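홈 > 판화 도구 > 롤러(브레이어)

Pamon 고무 롤러 중간 폭 / 리놀륨·목판 겸용

제조: Ernavberg
구성: 롤러 본체, 받침 다리(본체 부착), 면 주머니
무게: 250g
손잡이: 너도밤나무, 오일 마감
고무: 중간 경도, 교체 가능
보증: 구입 후 2년
배송비: 3,410원

드디어 중간 폭이 다시 들어왔어요! 좁은 폭이랑 넓은 폭은 그동안에도 띄엄띄엄 있었는데 제일 많이 찾으시는 중간 폭만 계속 품절이라, 문의 주신 분들께 죄송하다는 답장만 쓰다가 겨울이 다 갔네요. 기다려 주신 분들 정말 고맙습니다.

저는 이 롤러를 팔기 전부터 쓰던 사람이에요. 처음 리놀륨판을 파기 시작했을 때는 문구점에서 산 스펀지 롤러를 썼는데, 잉크가 뽀글뽀글 올라와서 찍을 때마다 하늘 부분이 귤껍질처럼 나오더라고요. 제가 판을 잘못 판 줄 알고 같은 그림을 다시 파기까지 했어요(그 판 아직도 서랍에 있습니다). 그러다 Zellirbridge 공방에서 하는 짧은 수업에 갔다가 거기 있던 Pamon 롤러를 빌려 썼는데, 첫 장 떼어 보고 바로 어디서 사냐고 여쭤봤어요. 수업하시던 Noémie Hiebert 선생님이 웃으면서 다들 그 질문부터 한다고 하시던 게 기억나요.

고무 느낌부터 말씀드릴게요

말랑한 롤러와 단단한 롤러의 딱 중간쯤이에요. 손톱으로 눌러 보면 살짝 들어갔다가 금방 돌아옵니다. 너무 말랑하면 파낸 홈 속까지 잉크가 들어가서 얇은 선이 메워지고, 너무 단단하면 판이 조금만 휘어도 가운데가 비어요. 저처럼 리놀륨도 하고 가끔 목판도 하고, 고무판으로 엽서 찍다가 말다가 하는 분이면 이 경도가 제일 속 편합니다. 머리카락 같은 선만 파시는 분은 단단한 고무로 교체해서 쓰셔도 되고요. 단단한 교체용 고무는 따로 팔고 있어요.

표면은 이음매가 없어요. 저가 롤러는 고무를 말아 붙인 자리가 있어서 한 바퀴 돌 때마다 줄이 하나씩 찍히거든요. 넓은 면을 검정 하나로 밀어 보면 바로 티가 나요. Pamon은 통으로 뽑아서 연마한 고무라 그런 줄이 없습니다.

손잡이와 받침 다리

손잡이가 통통한 편이에요. 처음 잡으면 어, 좀 두껍네 싶은데 한참 밀다 보면 손가락에 힘이 덜 들어가서 편해요. 손이 작은 저는 엄지를 목 부분에 얹고 씁니다. 무게가 조금 있어서 일부러 누르지 않아도 잉크가 고르게 펴지는데, 가벼운 롤러를 쓰시던 분은 처음에 잉크가 많이 묻는다고 느끼실 수 있어요. 그럴 땐 힘을 빼고 굴려 보세요. 정말 그냥 굴리기만 하면 돼요.

받침 다리는 프레임 등 쪽에 붙어 있어요. 잠깐 내려놓을 때 뒤집어서 다리로 세워 두시면 고무가 바닥에 안 닿아요. 고무를 바닥에 댄 채로 며칠 두면 눌린 자리가 평평해지고, 그 상태로 쓰면 판에 덜컹거리는 자국이 나요. 제가 첫 롤러를 그렇게 보냈습니다. 휴가 다녀오니까 한쪽이 납작하더라고요...

잉크는 뭘 쓰나요?

수성, 유성 다 됩니다. 물로 닦이는 유성 잉크도 잘 맞아요. 요즘 저는 Yao 잉크의 먹빛을 제일 자주 써요. 검정인데 살짝 푸른 기가 돌아서 나무나 새 그림에 잘 어울리고, 굳는 속도가 느긋해서 여러 장 찍기도 좋고요. 다만 겨울에는 좀 뻑뻑해지니까 칼로 충분히 개어 준 다음에 롤러를 대세요. 개지 않고 바로 밀면 덩어리가 고무에 말려서 한참 고생합니다.

잉크 양은 소리로 맞추는 게 제일 쉬워요. 얇게 잘 펴졌을 때는 작게 '사사삭' 하고, 많으면 '쩍쩍' 하는 끈적한 소리가 나요. 쩍쩍거리면 신문지에 한두 번 굴려 덜어 내고 다시 시작하시면 돼요. 판 위에서는 한 방향으로만 왔다 갔다 하지 마시고, 가로로 밀고 세로로도 밀고, 중간중간 롤러를 살짝 들어서 바퀴가 헛돌게 해 주세요. 안 그러면 고무의 같은 자리가 계속 같은 곳에 닿거든요.

닦는 법

수성 잉크는 미지근한 물과 주방 세제 조금이면 됩니다. 물에 담가 두지는 말아 주세요. 축에 물이 들어가면 녹이 슬고, 나무 손잡이도 부풀어요. 유성은 식용유를 헝겊에 묻혀서 먼저 닦고, 남은 기름기를 비눗물로 닦으시면 깔끔합니다. 아세톤이나 시너는 절대 안 돼요! 고무가 끈적해지고 되돌릴 방법이 없어요.

다 닦은 뒤에는 볕이 안 드는 데 걸어서 말려 주세요. 손잡이 끝에 구멍이 있으니까 끈을 꿰면 됩니다. 면 주머니는 완전히 마른 다음에 넣으시고요.

축이 뻑뻑해졌어요

오래 쓰면 양쪽 나사 안쪽에 마른 잉크 가루가 껴요. 나사를 풀고 칫솔로 털어 낸 다음 재봉틀 기름 한 방울이면 대부분 다시 잘 돌아요. 나사를 잃어버리셨다면 교체용 한 쌍을 1,680원에 보내 드려요. 주문하실 때 롤러 폭을 꼭 적어 주세요, 넓은 폭은 나사 길이가 달라요.

써 보신 분 이야기

엽서를 만들어 파시는 Ekow Wumbei 님은 두 번째로 주문하시면서 이렇게 남겨 주셨어요. "밝은색용이랑 어두운색용을 따로 두려고 하나 더 샀어요. 노란색에 검정이 비쳐 나오는 일이 없어져서 진작 이럴걸 싶네요. 손잡이 색이 처음 산 것보다 조금 밝은데 쓰다 보면 비슷해지겠죠?" 네, 비슷해져요. 오일 마감이라 손때가 타면서 점점 짙어집니다. 나무 색과 결은 하나하나 달라서 골라 드리기는 어려운 점 이해 부탁드려요.

반대로 아쉽다는 말씀도 있었어요. 면 주머니 끈이 짧다는 얘기인데, 저도 동감이라 제조사에 전해 두었어요. 이번에 들어온 것도 아직 짧은 끈 그대로예요.

주문 전에 봐 주세요

고무에 흰 가루가 묻어 있을 수 있어요. 붙지 말라고 바르는 활석 가루니까 젖은 헝겊으로 닦고 쓰시면 됩니다. 잉크를 한 번이라도 묻힌 롤러는 교환이 안 되고, 처음 받으셨을 때 바퀴가 안 돌거나 고무에 찍힌 자국이 있으면 바로 알려 주세요. 새것으로 보내 드릴게요. 교체용 고무와 함께 주문하시면 한 상자에 넣어 보내니까 배송비는 한 번만 내시면 돼요.
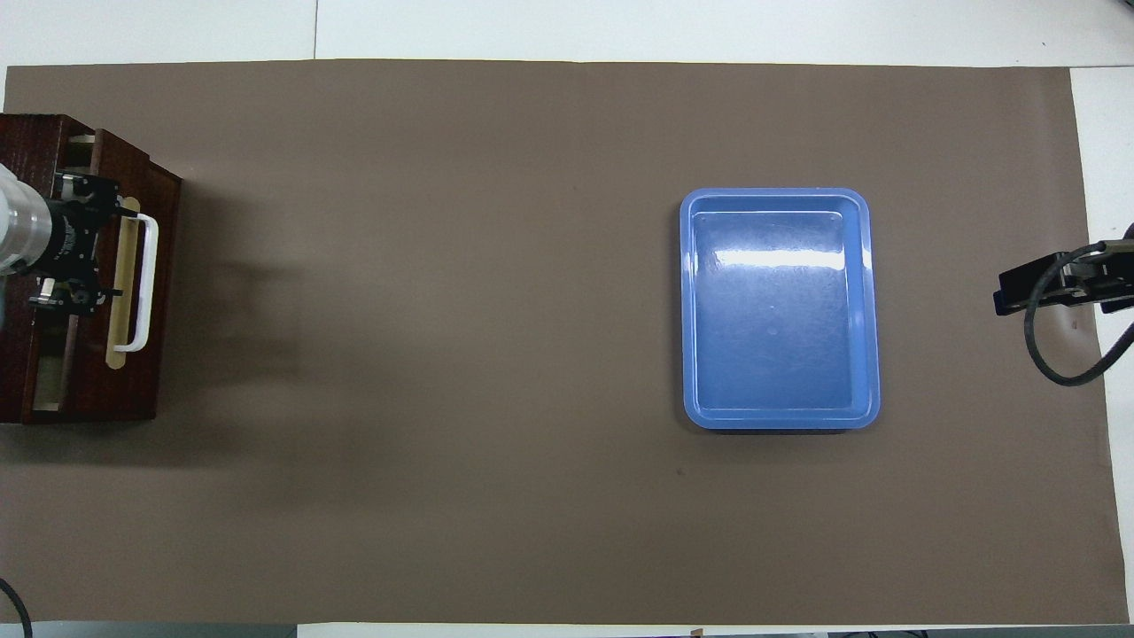
롤러를 새로 사셨으면 첫날은 욕심내지 말고 작은 판 하나만 찍어 보세요. 고무가 손에 익는 데 한나절은 걸리고, 잉크 양도 그날그날 달라서 큰 판부터 덤비면 종이만 버리게 돼요. 자리 준비는 단출해도 괜찮아요. 저는 갈색 종이를 테이블에 넓게 깔고, 가장자리가 올라온 파란 플라스틱 쟁반 하나를 오른쪽에 두는 정도예요. 쟁반 바닥에 잔 긁힌 자국이 좀 있어도 헝겊이랑 칼을 담아 두는 데는 아무 문제 없고요. 잉크는 쟁반 말고 유리판이나 아크릴판처럼 평평하고 매끈한 데서 펴 주세요. 크기가 애매해서 고민되시면 주로 찍는 판의 가로세로를 문의란에 적어 주시고요, 보통 저녁 먹고 나서 한꺼번에 답장 드립니다.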